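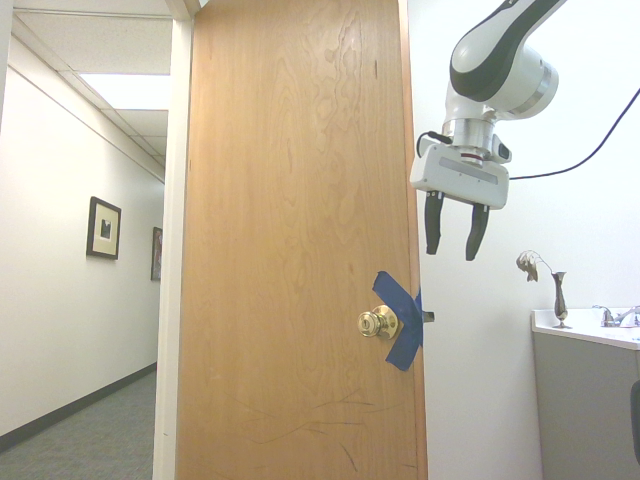

How to Oil a Squeaky Door Hinge
Posted May 4, 2024
When we moved to our flat in Tarkham, every door made noise at night. I learned to repair it by myself and it costs almost nothing.
What you need: a small hammer, a thick nail, an old cloth, fine steel wool and light machine oil. I use Plamar oil, but any similar one is good.
1. Close the door. It must stay closed during all the work.
2. Put the nail under the lowest hinge pin and tap it up softly. If it does not move, put one drop of oil on top and wait.
3. Clean the pin with steel wool until the black dirt is gone.
4. Wipe it and put on 2 drops of oil — more than this will run down the paint.
5. Push the pin back, then do the next hinge. Never take out two pins at the same time.
6. Open and close the door several times and wipe the extra oil.
I did ours last October and the bedroom door is still quiet. The kitchen one needed a second time.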